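How I Write a Scholarship Appeal Letter (and Get It Read)

So your award letter came and the number at the bottom made your stomach drop. Mine did too, my second year at Plendelberg. I had spent the whole spring assuming my aid would look like it did the year before, and then it came back $3000 short. I cried a little, ate some toast, and wrote an appeal. I've helped a bunch of friends with theirs since then, so I'm putting my whole method on one page and I can stop retyping it in messages!

First, find out who reads appeals at your school. At mine it was the aid office for grants and a totally separate person for department scholarships (hi, Ms. Szewczyk, you were very patient with me). Call and ask. You want a name, an email address, and the deadline. Ask if they have their own form too, because some schools won't look at a letter without it. I skipped that question the first time and lost a week.

Next, figure out what changed. An appeal needs something the office didn't know when they did the math. A parent's hours got cut, you moved out, you had medical bills, a sibling started college, that kind of thing. "I really need it" is true for pretty much everyone in the pile, so it won't carry a letter by itself.

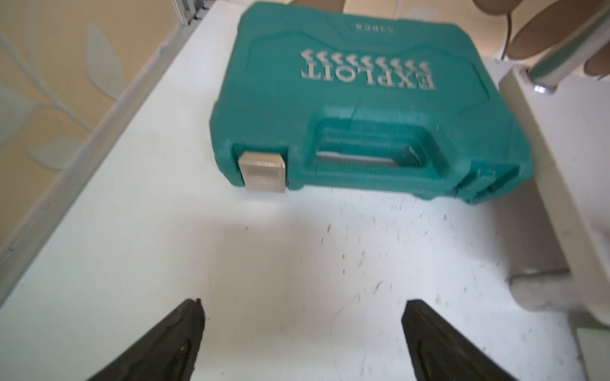 Now get your papers together before you write a word. I know, I know, it's the boring part. But the letter is so much easier when the numbers are sitting in front of you. I used my mom's last 2 pay stubs, the letter from her employer, our lease, and the award letter itself. Scan everything and name the files like a normal person would, something like "Hartley lease" with your student number after it. My friend Ashley sent five files all called "scan" and had to do the whole thing over.

OK, the letter. Keep it to one page. Mine goes like this:

Start with who you are, your student number, and what you're asking for. Put the dollar amount right in there. I was so shy about this and wrote "any additional support" in my first draft, and Igor, who was in my dorm and had done this before me, crossed it out with a big fat pen.

Then tell them what changed and when. "In January my mother's hours were cut from full time to part time" is plenty. You don't have to pour your heart out – two or three plain sentences are fine.

After that, show the gap. Cost of the year, minus aid, minus what you and your family can pay. I list my job here as well, so they can see I'm already chipping in.

Finish by saying what's attached, how to reach you, and thank you. That's the whole letter.

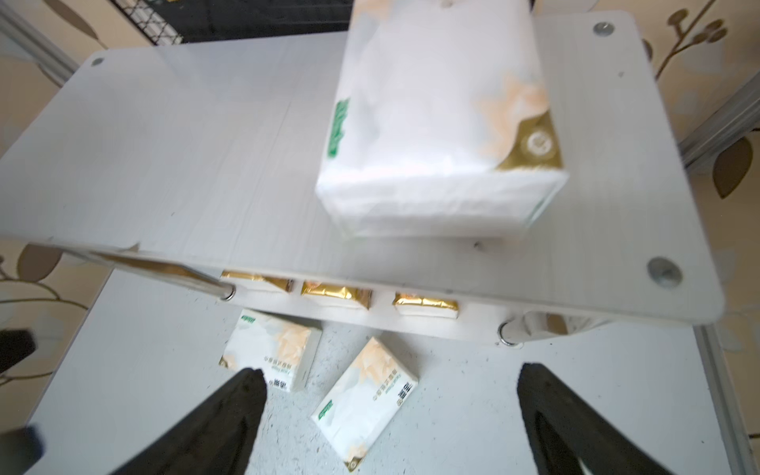
Read it out loud once, then hand it to somebody who will be a bit mean about it. I look for places where I sound mad. I was mad! But the person opening your email didn't cut your aid to spite you, and grumpy lines are easy to take out.

Send it in the morning if you can, as one email, with everything attached. Put your full name and "aid appeal" in the subject line. If you don't get an answer saying they have it, write again after 5 working days. Just a short note, no guilt trip.

While you wait, don't turn down the original offer. Check with the office first, but at my school you could accept what you had and still appeal for more. Also ask if your tuition due date can be pushed back while they review, which I only learned about after paying a late fee.

If they say no, ask if there's a second review and what they'd need to see. Mine was a partial yes, and I covered the rest with more shifts and a small department award that hardly anyone had applied for. Go look for those on your department's page, they're usually way down at the bottom under a link that looks broken.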